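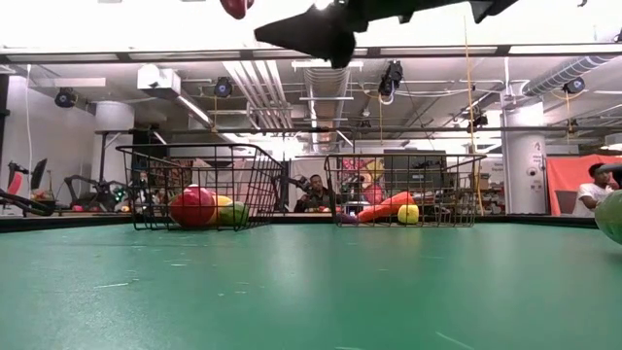
Where Does the Carrot Go? Wire Baskets and Play Food at Tidy-Up Time
Final project report, Everyday Objects studio
Submitted Oct 1, 2019

1. How I ended up with this topic

I signed up for this course thinking I'd redesign a chair. Everybody wants to redesign a chair. Then in March I started helping at the toy library in Farkora, mostly putting things back on shelves after the kids went home, and I spent so much time picking plastic vegetables out of the wrong containers that the chair kind of faded away.

The play food is the most borrowed thing they have, and it comes back in a terrible state. It isn't broken (that stuff is nearly impossible to break), just mixed up. The old storage was a deep lidded tub with everything thrown in, and if you wanted a carrot you tipped the whole tub on the floor. So did every child, every time. I love that noise now but I didn't in March.

My question for the project was pretty small: if you give kids open wire baskets in place of a deep tub, and you split the food into fruit and vegetables, does more of it end up put away, and does it end up in the right place? I also wanted to know which toys cause the trouble, and that turned into the part I enjoyed most.

2. What I used

Two black wire baskets, both open on top, with a grid on the sides so you can see what's in there without touching anything. They came from the kitchen aisle at Warkus and are meant for pantry shelves. I looked at canvas bins too, and at some very cute felt ones, but with felt you have to stand over the bin and look down, and a short person can't do that at a table. With wire you look straight through the side. A red apple shows up from across the room.

The toys were the library's own play food, with some extras from Surport, the secondhand place near campus that sells toys by the bag. You don't get to choose what's in the bag, so I also became the owner of a lot of plastic bacon, and I left the bacon out of the study.

For the working setup I put the baskets side by side on a green tabletop with a gap between them. The gap matters more than I expected! In my first try the baskets were touching, and with open sides the two of them read as one big basket with a wall in it. Kids dropped things on the seam. Once I pulled them apart they started treating them as separate places, and I kept the gap from then on.

Fruit went on the left and vegetables on the right. I'd love to say there was a theory behind that but I just set them down that way and then had to keep it the same for the whole project.

3. How the sessions went

I ran six sessions at the library, in the Abdel Rahman room, which is the one with the low sink and the good rug. Each session had a play part and a tidy part. During play I stayed out of it. For the tidy part I said the same sentence every time, "Let's put the food back where it lives," and then sat down with my clipboard and tried to be boring.

Every time a toy went into a basket I made a mark. I noted what it was, which basket it went in, and whether it stayed there, since some toys get put away and taken right back out to be eaten one more time. I counted those again when they went back. Over the whole project I logged 1493 put-aways, and my handwriting gets noticeably worse as you go through the sheets.

I ran the tub in half the sessions and the wire baskets in the other half, switching back and forth. For the tub I could only record whether a toy made it in, because there's no right or wrong side in a tub.

4. What I found

Getting things off the floor

The baskets did better. With the tub there was always a scatter of leftovers around it, mostly things that had been thrown from a distance and bounced off the rim. With the baskets kids walked up and placed things. My guess is that you can see your toy after you've let go of it, and there's some satisfaction in that. One kid crouched down and looked through the wire at her own pear for a long time.

I should be careful here. The baskets were also new, and new things are exciting. The effect got a bit weaker by the last basket session, though it didn't go away.

Getting things in the right basket

Mostly good! Apples were almost never wrong. Big, red, round — everyone knows what that is and everyone is proud of knowing it. Bananas were fine as well. On the vegetable side the carrot was the star. It's long and orange and looks like nothing else in the pile.

The trouble was with the small stuff. Anything round and roughly ball sized and some shade of yellow or green went wherever the child felt like putting it. I had a lime, a Brussels sprout and a thing I'm fairly sure began life as a cabbage, and there were heated arguments about all of them. Color was doing most of the work, and when the color didn't settle it the shape didn't help either, because toy makers round everything off until it's a ball.

Purple was its own problem. Grapes are fruit, eggplant is a vegetable, and at play food size, worn and a bit scratched, a purple toy could be anything. I ended up accepting either basket for purple and marking it with a P.

And then, yes, tomatoes. I had planned a whole section on tomatoes. In practice the kids put them with the apples because they're red, I scored that as correct because botanically it is, and a grown-up at one session told me I was wrong and walked away before I could explain.

The first toy in

This was the finding I didn't go looking for. Whatever was already in the basket steered everything that came after. If the apple was in first, fruit followed. If a lime had landed on the vegetable side early on, then more green things piled in after it, and the basket slowly turned into the green basket. You could watch it happen through the wire. With solid sided bins I doubt the kids would even have known what was in there.

So in the last two basket sessions I started each basket with a single toy, an apple in one and a carrot in the other, before I said my sentence. Fewer mistakes, and far fewer questions to me about where things went. Labels would be the usual answer, and I did try picture labels clipped to the front of the wire, but they got pulled off and fed to a doll.

5. What didn't work

Five things went wrong, going by my notes, and I'll put down the ones that could have changed the results.

The wire grid catches stems. Any toy with a molded leaf or stalk can hook itself on the way out, and then the whole basket slides along with it. I put rubber dots on the bottoms after one basket went on a trip across the table.

Very small toys can be poked out through the grid. Kids discovered this quickly and it became a game, and I have a page of marks from that session that I can't fully explain. I left it out of the right-or-wrong totals but kept it in the overall count.

Round toys on a bare table roll. A ball-shaped fruit that misses the basket doesn't stay where it lands, it wanders off to the side and then it isn't clear whether anyone meant to put it away at all. I had no rule for this in the first session. Later my rule was that if it was on the table and not in a basket when I said "all done," it counted as out, even if it was sitting right next to the basket looking hopeful.

The others were my pen running out and a fire drill.

6. What I'd change

I'd separate the two questions. I changed the container and I added sorting at the same moment, so I can't tell you which one got the floor cleaner. A better plan would be two wire baskets with no sorting rule, compared with two wire baskets with one. My instructor flagged this at the midpoint review and I had already run too many sessions to start over.

I'd also try a different split. Fruit and vegetables is a grown-up idea about food. Watching the kids I kept thinking they'd be happier with "things for breakfast" and "things for dinner," or just colors. One group sorted by what they liked to eat, and were extremely consistent about it, and I had to mark nearly every one of those as an error. That felt mean.

Shallower baskets would be worth a try as well. The ones from Warkus are fine when there are only a few toys in each, and then you can see everything. Pile them up and the bottom layer disappears the same way it did in the tub, only with better air circulation.

7. Cost and care

The baskets were cheap and wipe clean, though the corners where the wires cross hold on to play dough. Use an old toothbrush. The coating hasn't chipped so far. The library has kept both baskets out since I finished, and the tub has gone to hold the wooden train track, where tipping everything onto the floor is sort of the point.

8. Notes on the raw sheets

The tally sheets are in the folder attached to this report, in session order. A circled mark means the toy was put in and taken back out. P means purple. A small star means I looked away and asked a child what happened, and wrote down what I was told.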